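Laing Robotics Lab Reports Gains in Teaching Robots Household Tasks From Hand-Held Gripper Demonstrations

NIDGATE – Researchers at the Laing Robotics Lab have released results from a study on how robots learn to handle thin, oddly shaped household items. The study found that a robot trained on demonstrations by people using a pair of hand-held grippers did better when the training set also included short corrections recorded after a first round of robot tests.

The method, called Diltent, does not need a robot during data collection. A person holds one gripper in each hand and does the task at a table. The motion of both grippers is recorded along with video from head height, and a control policy is trained on the result. The same type of gripper fingers is then fitted to a two-armed robot.

For this study the team chose tasks that involve clothes hangers, baskets and folded cloth. Hangers were the hardest item in the lab's earlier work. They are mostly empty space, they turn in the grip when lifted off-center, and the hook tends to catch on whatever is next to it.

The team recorded 450 demonstrations across 9 tasks. Of these, 400 were full demonstrations made before any robot testing. The remaining 50 were corrections. To make a correction, a person set up the table in a position where the robot had failed and recorded only the part of the task that went wrong.

Each task was then tested 20 times on the robot with each version of the policy. The version trained with corrections finished more trials on seven of the tasks. There was no change on one task, moving a folded towel, and a small drop on another, turning a basket end for end. The team has not found the cause of the drop.

"We expected the corrections to help with the grasp itself," said Efua Fiadzo, who led the study. "Most of the gain came later, at the point where the hanger has to clear the rim of the basket. The first policy went in too low."

Apolinar Cárdenas, who ran the recording sessions, said the corrections were quick to make but took planning. "You have to put the hanger back at the same angle it had when the robot missed," he said. "If you are off by much, you are recording a different problem."

The study has limits. All demonstrations were made on plain, light-colored table coverings, and all hangers were rigid plastic. Wire and padded hangers were not tested. Two people made all of the recordings, and the lab does not yet know how well the method works with a larger group.

A second study is planned to begin in June at the lab's Hokbridge site. It will use patterned surfaces and more than one hanger on the table at a time. The task list, training settings and trial results are available from the lab on request. Requests should be sent to Agnes Swanson in the Laing press office.
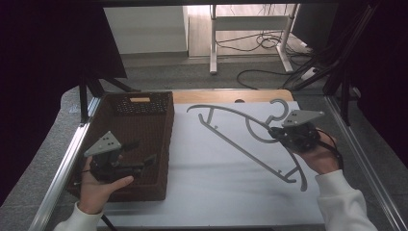 Morven Dalgleish commented: I'd like to see the towel and basket results broken out trial by trial, since 20 runs per task is a small number to call a drop on. Were the 50 corrections spread evenly over the tasks, or did most of them go to the hangers? If it was mostly hangers, that could explain why the towel didn't move.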